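Pesquisar no caderno Pesquisar

2024-03-31, caderno da oficina, visita à Kadlec

Escrevo isto já em casa, com os pés numa bacia, porque se deixo para amanhã esqueço metade (foi o que aconteceu com a visita de outubro à Stomton, e a Miroslava ainda me cobra essas notas!). Fomos três: eu, a Miroslava Michalík e o Costel Olteanu. O Costel levou o carro e perdeu-se duas vezes em Drarevville, mas chegámos a tempo do café.

Recebeu-nos a Elif Naz Ekinci, que trata da parte de manipulação. Simpática, fala depressíssimo, desenha tudo em guardanapos. Fiquei com dois guardanapos, estão colados na página seguinte. O primeiro é o esquema de como eles repartem o trabalho entre a câmara da cabeça e as câmaras dos punhos: a da cabeça serve para escolher para onde vai o braço, a do punho entra nos últimos centímetros. Nós na oficina fazemos tudo com uma câmara fixa no teto e andamos há meses a queixar-nos das sombras, pois claro.

A tarefa do dia era cortinas. Achei que ia ser uma seca e foi a melhor parte da visita. Tecido é um horror: não tem forma, mexe-se com qualquer aragem, e numa janela há sempre contraluz. A Elif diz que a primeira meta deles é chegar a 90 tentativas boas em 100, sempre na mesma janela, e só depois mudar de sala. Perguntei em quanto iam e ela riu-se, portanto não anotei número nenhum.
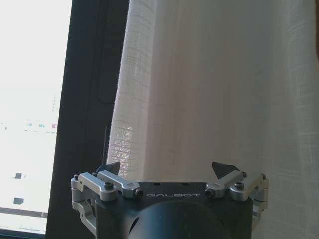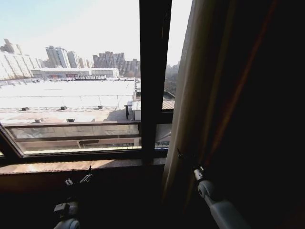 O que me interessava mesmo era a exposição. Na nossa bancada fixamos o valor de manhã e não se mexe mais, e depois à tarde ninguém percebe por que é que o detetor de bordas fica maluco. Na Kadlec deixam cada câmara ajustar-se sozinha, mas guardam o valor junto com cada imagem e usam-no depois no treino. Simples! O Costel jura que já tinha proposto isto (fui ver ao caderno antigo: tinha, sim senhor, e eu escrevi «talvez» ao lado. Desculpa, Costel).

Segunda coisa: a pega. Eu imaginava que iam à cortina pelo meio do pano, mas eles preferem a borda, e fecham os dedos devagar enquanto o braço recua um bocadinho. Se a corrente do motor não sobe, abrem e tentam outra vez, até 5 vezes, e só então chamam o operador. A Miroslava perguntou logo o que acontece quando os dedos apanham duas dobras em vez de uma. Resposta da Elif: contam como boa se a cortina correr até ao fim. Discutiu-se bastante. Eu acho batota, a Miroslava acha prático, o Costel estava a comer bolachas.

Também falámos de força. Numa cortina leve qualquer puxão a mais arranca os ganchos da calha, e aí lá vai a tarde a repor aquilo em cima de um escadote. Eles têm um limite por software no punho, que ficaram de nos mandar por escrito. O Kvido Říha, que tem o contacto da Lastetti para os sensores, devia ver isso antes de encomendarmos seja o que for.

Coisas que não correram tão bem: a rede da sala caiu a meio da explicação e estivemos um bom bocado a olhar uns para os outros. E não consegui ver o software de teleoperação por dentro, só o ecrã de arranque. Fica para a próxima, já deixei o pedido.

Para fazer cá:
- gravar a exposição com cada imagem (eu, esta semana)
- arranjar uma cortina velha e uma calha, a mãe do Costel tem uma
- experimentar a pega pela borda com os dedos que já temos, sem comprar nada
- perguntar ao Dalibor Zelenák se podemos usar a sala 9, a única com janela decente
- passar os guardanapos a limpo (Miroslava, tens melhor letra do que eu)

Ah, e a ideia do segundo guardanapo, que quase me escapava: repetir a mesma pega com luz da manhã e luz do fim da tarde e comparar só os últimos centímetros, com a câmara do punho. Se a diferença for pequena escusamos de comprar os estores que eu tinha no orçamento. Se for grande, bom, lá se compram os estores. O Costel aposta na grande, eu na pequena, vale um almoço.

Contacto: Dalibor Zelenák, oficina | © 2024 Caderno da oficina | Voltar ao topo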